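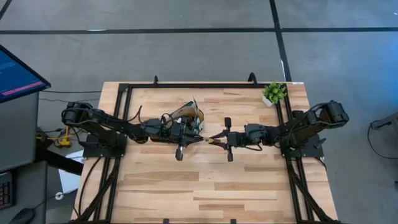
Butcher block is a material made by gluing strips of solid wood side by side to form a thick slab. It is used for kitchen counters, cutting surfaces, worktables and desks. The strips are commonly cut from maple, beech, birch, oak or rubberwood. Color varies from strip to strip within one slab, and a light top may run from pale blond to honey, with darker streaks of grain following the length of the strips. Makers sometimes sort the strips by shade before gluing to get an even look, but many tops are sold unsorted.

Construction

There are three common types. Edge-grain tops are made from strips turned on their sides, so that the narrow edge faces up. Face-grain tops show the wide side of each board and dent more easily. End-grain blocks are built from short pieces standing upright and are the traditional choice for chopping meat. Edge grain is the usual type for tables and long counters.

Tops sold for home use are often 4 cm thick. The Pasaribu workshop, founded by the furniture maker Syafiqah Lubis, offers its Bemlow table in edge-grain beech with a standard length of 2000 mm. A thicker version, at 6 cm, is made for workbenches.

Movement and mounting

Solid wood swells and shrinks across the grain as the humidity changes, while its length stays nearly the same. A top fastened tightly to a metal base can cup or split. Slotted holes or sliding clips are used to let the wood move. Long tops are usually supported at both ends and again near the middle.

Finish and care

Surfaces used for food are treated with mineral oil or a mix of oil and beeswax. Desks and worktables are more often given hardwax oil or varnish. Spills should be wiped up soon, as standing water leaves dark marks. Scratches and shallow burns can be sanded out and the area oiled again.

See also: Cutting board, Countertop, Workbench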